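Why do brown eggs cost more? Food studies project, final report
Despina Kolev

What I wanted to find out

Most people in my year said brown eggs are healthier than white ones. I thought so too, my gran always bought brown. So the project was: is there any difference inside the egg, and what are people paying for.

Where the eggs came from

Three places. Cleson (supermarket), the Erden farm shop, and the Saturday-type market stall that everyone calls Costache. Same size grade from each, large. Bought in May, kept in the fridge in the food room, all used within 6 days. The Costache eggs had no date stamped on the shell so I only have the stall's word for those.

Method

Used 18 eggs, half brown and half white. Weighed whole, then cracked on a flat plate, then yolk and shell weighed seperately. Shell left to dry overnight first. Scales only go to the nearest gram, a weakness – see later.

Then the taste test. 23 people, scrambled egg, no salt, no milk. Same pan, wiped between batches. Everyone got two spoonfuls in paper cups and wrote down which they thought was the brown egg. They weren't shown the shells.

Also did a short survey at the Wakalport open evening. More than 300 forms handed out, a lot came back half filled in, so I only used the question on price.

Results

Yolk weight: no real difference between colours. Shell weight: the same within a gram. Yolk colour did vary, but by shop. Erden yolks were much darker, brown and white both. The farm shop said that's the feed, they give them maize and some marigold.

Taste test was basically guessing. Several people changed there answer after the second spoonful. 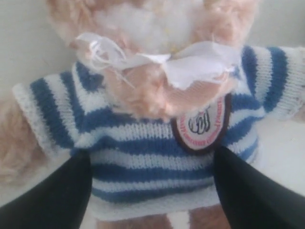
So what makes a shell brown?
The breed of hen. The pigment goes on while the shell is forming, and the inside of the egg is not changed by it.

Price

Brown dearer at Cleson and at the stall, same price at Erden. The brown-egg breeds are often bigger birds and eat more, which could be part of it. Survey answers mostly said "better quality" or "more natural".

What went wrong

Scales not fine enough. Should have bought all the eggs on the same morning. The last batch of scrambled egg sat too long and went rubbery, two people complained on the form. Next time I'd do boiled.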